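Category: Company News / Travel Goods

Tesden, 01/07/2019

Zilto brings its repair and return service for travel bags to all shops in the Tesden region

Customers can now hand in worn bags, pouches and toiletry cases of any brand, and get them back repaired or exchange them for a discount

Zilto, the maker and seller of small travel goods, announces today that its repair and return service is open in all 37 of its shops in the Tesden region. The service was first tested in two shops, in Kasten and in Joten, and it is now a permanent part of what the company offers.

The idea of the service is simple. Many bags are thrown away when only one small part is broken. A zipper does not close anymore, a handle has come loose on one side, or a seam has opened at the corner. The fabric itself is often still good for many years. Until now, the customer of a low-priced bag had almost no possibility to get such damage repaired, as most shoe and leather workshops do not accept fabric bags of this size.

During the test period, the shops in Kasten and Joten received 1,464 items. The largest group was toiletry bags and cosmetic pouches, followed by small backpacks and packing cubes. The company did not expect this order. It had prepared mostly for backpacks, and the workshop had to buy a second stock of thin zippers in the first weeks.

How the service works

A customer brings the bag to any Zilto shop. The bag should be empty and clean. A member of the shop team looks at the damage together with the customer and writes a repair ticket. Small repairs, for example a new zipper pull, are done in the shop while the customer waits. All other repairs are sent to the Zilto workshop in Joten. The customer receives a message when the bag is back and can pick it up in the shop of their choice, also in another town.

The price of the repair is fixed before the work begins and it is printed on the ticket. If the workshop finds more damage than was seen in the shop, it asks the customer first. Zippers and handles on Zilto products are repaired free of charge for two years after the purchase. For bags of other brands the normal price list is used, which hangs in every shop next to the counter.

Bags that cannot be repaired can be left in the shop. In return the customer gets a coupon with a discount on a new Zilto bag. The coupon is valid for 50 days and can be used one time.

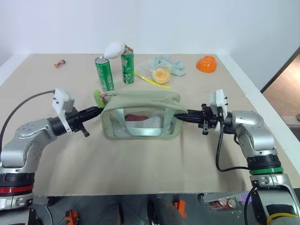
PRODUCT CARE

Together with the opening of the service, Zilto publishes a free booklet about the care of small travel bags. It is available in the shops and was written by the people of the workshop in Joten, who see every day which damage comes back again and again. The company wants to share some of the advice here.

Bags with a transparent window are practical, as the owner can find a thing without opening the bag. But the clear material is more sensitive than fabric. It should not be folded sharply or kept under a heavy weight, and it does not like strong heat. After a trip it is enough to clean it with a soft cloth, warm water and a little mild soap. Alcohol and cleaning sprays can make the material cloudy, and this cannot be repaired. In such a case only the full exchange of the window is possible.

Zippers break most often when a bag is too full. When the two sides must be pulled together by hand before the zipper can close, the load on the teeth is already too high. The workshop recommends taking one item out, or using a second small bag. A zipper that moves badly can be treated with a little candle wax. Oil should not be used, as it leaves marks on the fabric and collects dust.

Webbing handles are strong, but the seam where they meet the bag is not always as strong as the webbing. It is better to lift a heavy bag with one hand under it. If some threads at the seam are already open, the bag should be brought in soon. At this stage the repair takes a few minutes, while a handle that has torn out completely often takes a piece of the fabric with it.

Wet items should be packed in their own pouch and taken out on the same day. The bag should then stay open overnight – on a shelf or a hook, but not on a radiator.

Spare parts and materials

The workshop keeps zippers, pulls, webbing and clear window material in stock for all Zilto models sold at present. For older models the workshop looks for the nearest color and shows the customer a sample before it begins the work. It is not always possible to match a fabric that has become lighter in the sun, and the company asks its customers for their understanding.

From the bags that are left in the shops, the workshop takes out the parts that can still be used. Buckles and metal pulls are cleaned, sorted and used again for repairs. Fabric without damage is cut for inner pockets and for the small patches that are offered as part of the service. The rest is given to a textile recycling company.

Next steps

The booklet will be extended with a chapter on backpacks, which should be ready in May of next year. Zilto also plans open evenings in the Joten workshop, where visitors can learn to change a zipper pull or to close a simple seam by hand. Places will be limited, and registration will be possible in the shops. The dates are announced there as soon as they are fixed.

Hard suitcases, leather goods and bags with electric parts are not included in the service at this moment.

About Zilto

Zilto develops and sells toiletry bags, pouches, packing cubes and small backpacks for everyday use and for travel. The company has its main office in Tesden and its workshop in Joten. Its products are sold in its own shops.

Press contact

Zilto Press Office, Tesden. Print copies of the care booklet and the current price list for repairs are sent to editors on request.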